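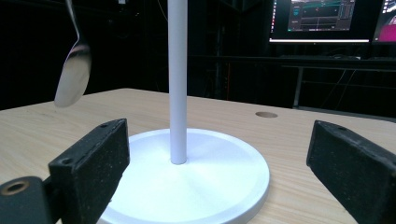
Ravinder Bouchard asked why the quote for the hall kitchen had gone up again when nothing had been added to it. The chair had no answer beyond the letter from Mikano, which blames "supply" and leaves it there.

Keninberg Hall Users' Group
Minutes, 04/11/2025
Chair and minutes: Noman Sethi

1. Kitchen quote
Mikano now wants $1,496, up from the June figure. Ravinder doubted the labour line of $535 and said two people could do the job in a morning. Sethi to ask for it itemised. No one expects much of a reply.

2. Utensils
Request from the Cinham supper club for more spatulas and something to hang them on. Meeting unconvinced that more gear means less gets lost, given how the last lot went. Agreed to spend up to $40 and look at it again in June. 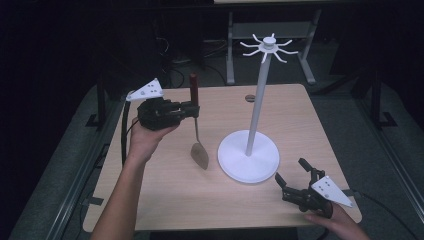

3. Hire rates
Yeh Street playgroup says the new rate is unfair. Ravinder noted they said the same of the old rate. Left as is, one against.

4. Car park lights
Council says the repair is "programmed". It was programmed last year as well. Sethi to write again and ask for a month, at least.

5. Other business
Key to the side door still missing. Lock not to be changed until the cupboards have been properly searched.

Closed 8.50 pm.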